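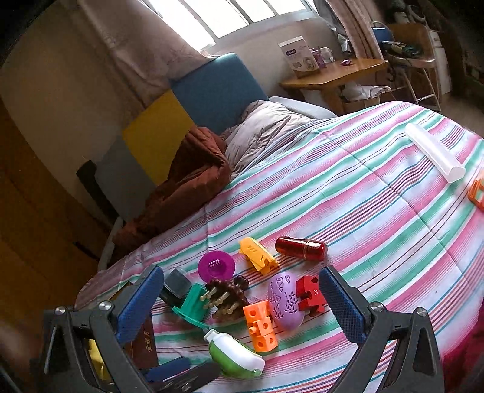

How are leftover council seats assigned under list voting in Otstead?

The Otstead town council switched to party lists this year and has 12 seats. I tried to redo the seat math from the published totals and I get 11 seats, not 12. The last one went to the Laizer list, which had fewer votes than the others. Is there a rule for this, or did someone make a mistake?
Posted by seatmath

Rotance
Your result is normal. If you divide each list's votes by the quota and drop the fraction, the whole numbers almost never add up to the full council. The remaining seat goes to the list with the largest remainder. Steps:

1. Add up the valid votes for all lists. Leave out blank and spoiled ballots.

2. Divide that total by 12. This is the quota.

3. Divide each list's votes by the quota. The whole number is the seats won outright.

4. Rank the lists by what is left over and hand out the open seats from the top down.

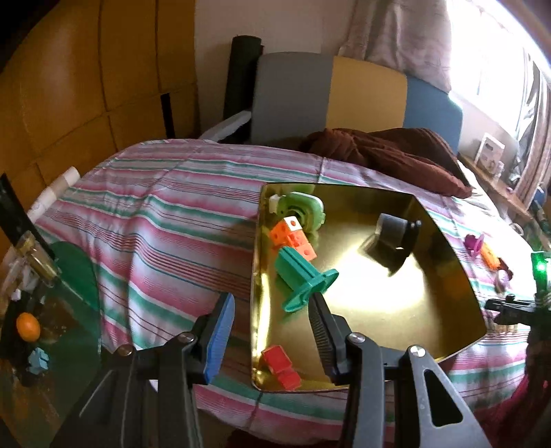
5. Check for a tie. Equal remainders are settled by drawing lots in open session – the list with more total votes has no priority.

A small list can take the last seat with no full quota at all. With a quota of 611, a list on 549 votes wins nothing outright but carries a remainder of 549, and that beats most others.

Vuvix
They should just use districts again. Lists always favor somebody.

ballot_clerk_2
Rotance has the method right, but check step 1 first. The totals posted on election night in May were provisional and did not include late mail ballots. Use the certified sheet. Also check the charter for a minimum share before a list can take part in the remainder round – some towns have one, and it changes the ranking. If you still get a different result, a recount request has to be filed in writing within 30 days of certification.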